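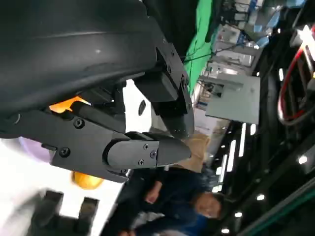 Arkdale Allotment Words

A word list of things said on and around the Arkdale allotments, with meanings, rough spellings and the odd argument. Version 8.

What you get

One file, words.csv, with 2785 rows. Each row is one use of one word by one person, so the same word can turn up many times. If you want a tidy dictionary with one meaning per word, there is a second file, short.csv, which has 400 entries and has caused most of the bad feeling.

Columns in words.csv

word: spelt the way the speaker wanted it spelt. Where the speaker had no view, Ruth Flores decided, and she has views.
meaning: in plain English, as given.
plot_side: top, bottom or path. The top and bottom ends do not agree on what "skirling" is, and I have stopped asking.
age_band: in decades. Left blank if the person laughed at the question.
heard_from: parent, neighbour, radio, made it up.
sure: yes, no, or "sort of".
note: free text. Some of it is about slugs.

How it was gathered

Mostly by standing about. Hernán Yupanqui and I went round with a notebook from May until the beans were over, and wrote down any word that one of us had to have explained. That is a poor test. Hernán grew up speaking Spanish and knows more words for mud than I do, so the mud section leans heavily on my ignorance.

Milagros Paucar typed up the notebooks. Where she couldn't read my writing she put a question mark, and there are still around 2 per page of the old notebook that I can't read either. These have "illegible" in the note column and should be dropped before you count anything.

Known problems

Rain words are over-represented. It rained.
"Clart", "clarts" and "clarty" are three separate words in words.csv and one word in short.csv. Please don't write to me about it.
Anything marked "made it up" was kept. Ginette Hervieu wanted these out on the grounds that they aren't real. Two of hers have since been used back to me by people she has never met, so they stay in.
Nobody under twenty is in here except one grandson, who supplied four words for compost, none of which I could put in short.csv.

Please don't

Use this to say how people in the north talk. It is how some people near a water tap talk.
Try to work out who said what. Plot numbers were taken out in version 6, after the business with the shed.

Changes in version 8

Merged the duplicate "snicket" rows.
Put back the "snicket" rows that were not duplicates.
Fixed commas inside the meaning column, which had been breaking Skirnard, the little search page Yaneth Quintero built on top of the list. It now loads — slowly, but it loads.

Licence

Use it for what you like, and say where you got it. Corrections go to Ruth, spelling disputes especially.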